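Hsiu-ying Chow has spent 18 years designing cold storage for small beverage distributors, most of them for Skaltis. Her current subject is light exposure in bottled beer, and she talks about it mainly in terms of wavelengths.

"Green glass passes most of the blue end of the spectrum," she said. "Brown glass stops a good part of it. The liquid doesn't care what the label says."

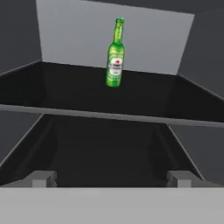 The compound responsible is a thiol, formed when light breaks down hop acids. People can taste it at very low levels. Chow prefers storage in full darkness, and she specifies door switches that cut interior lamps completely.

Temperature is a separate problem. Her team at Skaltis logged 227 door openings at one distributor and compared recovery times between upper and lower shelves. The lower shelves recovered first. 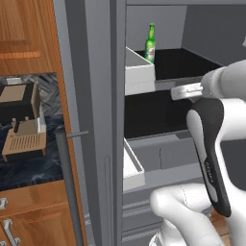

"Cold air is heavy and it falls out," Chow said. "A full shelf holds its temperature better than a bare one, as long as you leave a gap at the back for the air to move."

Hường Diệp, who runs purchasing at Huỳnh, adopted the recommendations in March. She replaced the door gaskets first and moved slow-selling stock into closed cartons — a change that required no new equipment.

"We had been looking at compressors," Diệp said. "The gaskets were the cheaper line on the quote."

Chow is now testing carton liners from Talex. Results are due in the fall.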